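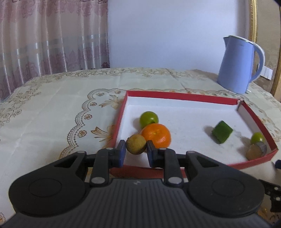 Veleck hand gripper: setup and care

The Veleck is a hand-held two-finger gripper, and this entry covers how I set mine up and keep it running. I wrote the first version for the Wasport wiki and Svenja Grabner has fixed my spelling ever since (thanks, Svenja!). Last big revision: April 30, 2021.

Parts you'll be dealing with

The housing is the wide ribbed piece in the middle with the logo on it. A linkage arm comes off each side, and the arms carry the fingers. The pivots have round metal caps, and those caps are what I look at first when something feels off. The pads on the fingertips are dark blue and they wear out, so keep spares in the bag.

Setting up

Wipe the pads with a damp cloth and let them dry. Close the fingers slowly and look at them from the front. If one tip gets to the middle before the other, loosen that arm a quarter turn at the base, nudge it and tighten it again. Zerrin Tatlı does this by feel in no time. I need a flashlight and a second try, every single time!

Then open and close it 25 times with nothing in it. You're listening for a click. A click on opening usually means a dry pivot, and one on closing has always been a pad screw for me.

Trying it on real things

I like to finish on food, because fruit and vegetables come in such awkward shapes. A shallow box with a white floor makes a good work area, and cut cucumber is a nice mean test next to a mandarin, which is almost too easy. Rough skin gives the pads plenty to hold. With the smooth round stuff I go gently and watch whether the tips stay level as they close. When two of us work together, one points at the next piece and the other goes for it with the fingers wide open.
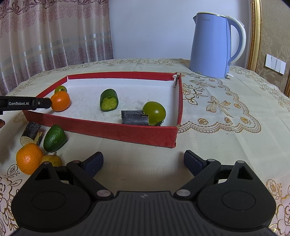 Looking after it

Fruit juice is the big enemy. Clean the pads after every food session, and get a dry toothbrush into the grooves on the housing (crumbs love it in there). After 500 grips I put a tiny drop of light oil on each pivot and wipe off whatever comes out. Selim Yaman oils his far more often and we've agreed to disagree.

Swapping the pads

Always change both pads, even if one still looks fine. Mixed pads make the grip pull to one side, and I once spent most of March blaming the linkage for it. Tighten the screws a little at a time, switching between sides, then do the closing check again.

See also: Toprak pad cleaning notes; Sollstead spare parts list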